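## Shadows on the table: reading the Drarketti result

*Feb 9, 2020*

Several of you have sent me the Drarketti report on training a robot arm entirely in simulation, usually with a question along the lines of "is this as good as it sounds?" I've now read it twice, including the appendix, and my answer is that it's a decent piece of work with a headline the work can't carry.

The claim goes like this. The group, based in Osbridge, trained a pick-up controller on rendered images alone. The controller, which they call Corilthorpe, gets a view from a camera near the gripper and a second view of the whole work area, and it puts out small movements until it decides to close the fingers. The new part is how they treat shadows. Most people training in simulation either switch shadows off to save computing time or leave one lamp in one spot and forget about it. Drarketti moves the light between runs and keeps the shadow of the arm in every image, on the theory that a controller which has seen its own shadow fall all over a block won't be thrown by it later on a real bench.

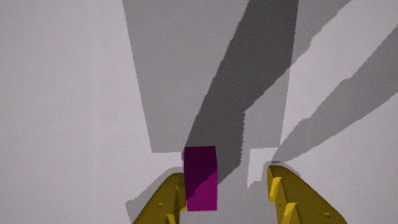 The theory is a reasonable one. Anyone who has tried to find a small part by its colour knows what happens when half of it goes dark. The usual fix is to widen the range of colours you'll accept, and then you start picking up things you didn't want. A controller that learns from enough lighting conditions ought to do better than a hand-set threshold, and I'd be surprised if it didn't. My trouble is with the size of the improvement they report and with how they got to it.

### What was run

There were 2798 simulated runs in the main evaluation. Of those, 636 were set aside before scoring. The report says they were removed for "unstable starting states", meaning a part had tipped, rolled or ended up somewhere awkward before the arm began to move. I understand why you'd do that. Physics engines do silly things with small objects, and nobody wants to mark a controller down for a block that has shot off the table.

But that's a lot of runs to lose, and the filter was applied by a script that looks at the position of the parts a moment after the start. The report doesn't say whether the script was written before or after the first results came in. It also doesn't say whether the discarded runs were spread evenly across the lighting settings. If they were, fine, the comparison survives. If the harder lighting happened to share a batch with the messier starting layouts, then the filter has made the shadow method look better without anyone meaning it to. One extra table would settle the matter.

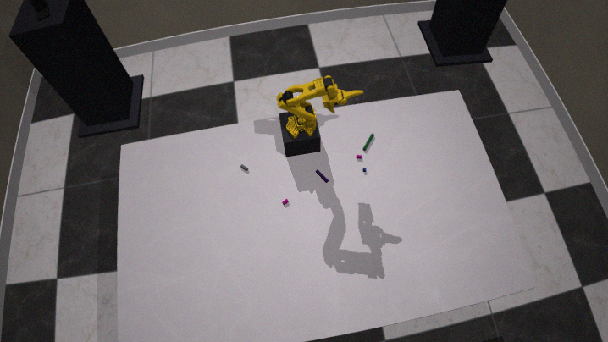
The second thing I'd like to know is what kind of shadow we're talking about. A real workshop rarely has a single hard light. It has strip lights, a window, somebody's desk lamp, a white wall bouncing everything back. Shadows in a place like that are soft at the edges and often doubled, and they fade as the arm lifts away from the surface. The simulated arm, with its open gripper well up off the floor, still throws a crisp grey outline in which you can make out the pointed finger. That's a very readable shadow. A controller could easily learn to use it as a pointer, a free hint about where the gripper is and how high, and do very nicely in simulation by following that hint. Put the same controller under a soft ceiling light and the hint is gone.

This isn't a far-fetched worry. Learned systems use whatever is handy, and the shadow is very handy. The report treats shadows as a nuisance the controller learned to ignore. It never checks whether the controller learned to *rely* on them, and the test would be simple enough: take the trained controller, switch shadows off, and run it again. If the score holds, the authors are right and I'll say so here. If it drops, they've built something that needs a strong lamp.

### The real-arm test

Then there's the real-world section, which is the part most of the coverage has picked up. It consists of 20 attempts on a physical arm. The report calls the outcome "consistent with simulation", and with so few attempts almost any outcome would be. You could flip a coin that many times and get a result consistent with quite a range of coins. All of the attempts were made on one bench, with the blinds down, in October. There's no comparison against a controller trained without shadows on the same bench, so even if every attempt had gone perfectly we couldn't say the shadows were the reason.

I don't hold the small number against them as such. Real-arm testing is slow and dull and things break. What I object to is the sentence in the summary saying the method "closes the gap" between simulation and the bench. A gap has to be measured before it can be closed, and they haven't measured it from either side.
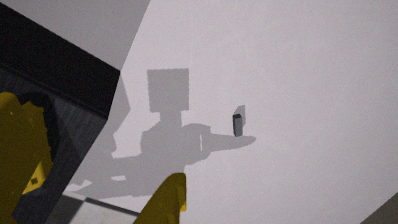

One reader, replying to my short note on this in the last issue, thinks I'm being unfair. The complaint is that I'm holding a simulation paper to the standards of a hardware paper, that hardly anyone else models the arm's own shadow at all, and that I'd have been kinder if the authors had left the real-arm section out. "You are punishing them for trying," the message ends.

There's something in that. I probably would have been kinder. A paper that said "we kept the shadows, we moved the light, and in simulation the controller coped better" would have had a friendly paragraph from me and no more. It's the bench claim that gets repeated, though, and people who buy equipment read the repeated version. I've already seen a supplier's flyer describing Corilthorpe as "proven in any light". The report says no such thing, and its authors might want to ask for that wording to be changed.

As for nobody else doing it, the Ó Gríofa benchmark has had a moving-light option for a while. It's clumsy to set up and the documentation is thin, but it exists, and it comes with a fixed list of starting layouts that everyone uses. Had Drarketti reported against that list, the question of the discarded runs would never have come up. The report mentions Ó Gríofa once, in a footnote, to say the parts were "not representative". I'd have liked a sentence on what they should be representative of. Small coloured blocks and rods are hardly what most of us have coming down the line either.

### What's worth keeping

I don't want to leave the impression that the work should be ignored. The simulated setup is more careful than most I've looked at. There's an actual room around the table in the wide views, so the controller isn't learning against an empty backdrop, and the lighting code is described well enough that someone could rebuild it. The cost figures are frank too: keeping shadows on makes every training run slower, and they say so in plain terms.
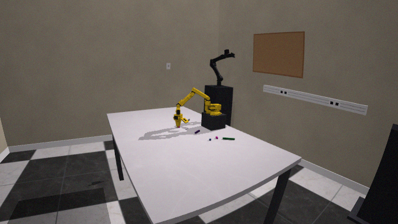
*Drarketti's simulated room: the yellow arm reaching down over the white table, its shadow stretching off to the left.*

The section on near misses is also better than the headline numbers around it. When the controller fails, it mostly fails by closing a little to one side of a part, and the authors looked at whether the side depended on where the light was. They found a weak link and reported it, though it doesn't help their case. It happens to be what I'd expect to see if the controller were leaning on the shadow, and I wish they'd followed it up.

If you run a lab and were thinking of trying this, my advice is to try it. The lighting change is cheap to add if you already have a simulator going. Run the shadows-off test before anything else, write your filter for bad starting states in advance and keep a record of what it removes, and when you get to the bench, bring a second controller trained the old way and open the blinds for half the attempts.

I've written to the group asking for the breakdown of the discarded runs by lighting setting. No answer so far. If the table arrives in time it will go in the next issue, whichever way it points.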